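Plisley Play Table – Setup and Care Guide
Section 4: Clearing and Wiping the Tabletop

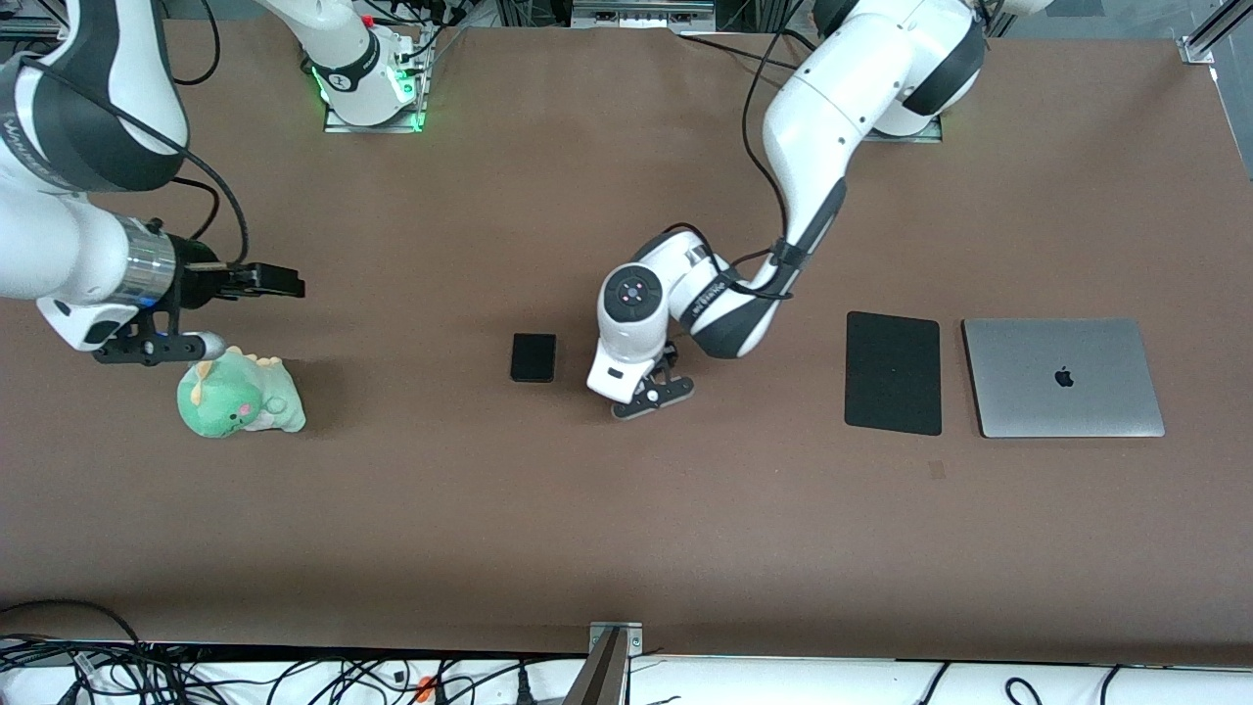

Clear the top at the end of each day and before changing the height of the table. The brown surface has a matte finish and will show crumbs, glue and crayon if they are left overnight.

1. Take soft toys off first. Shake them out over the floor and put them in the upper bin of the Cekholm cart.

2. Pick up phones, small cases and other flat items next. Dark items are easy to miss against the brown top, so run a hand across the middle before you wipe.

3. Wipe the surface with a damp cloth, working from the back to the front. Use plain water or a drop of dish soap.

4. Dry the top with a second cloth. Do not leave water standing along the front edge.

5. Wait 90 minutes before putting plush toys back.

Note: Crayon comes off with a dry white eraser. Rub lightly – hard rubbing leaves a shiny patch that cannot be repaired.

Caution: Do not use bleach, scouring powder or furniture polish. Do not set anything on the table that weighs over 51 pounds.

Storing plush toys

Toys with spikes, tails or other stuffed parts should sit upright in the bin. Pressed flat under other toys, the parts lose their shape. Check the seams every July and mend any opening before the toy goes back on the table.

Replacement cloths are listed on page 37 under part 32.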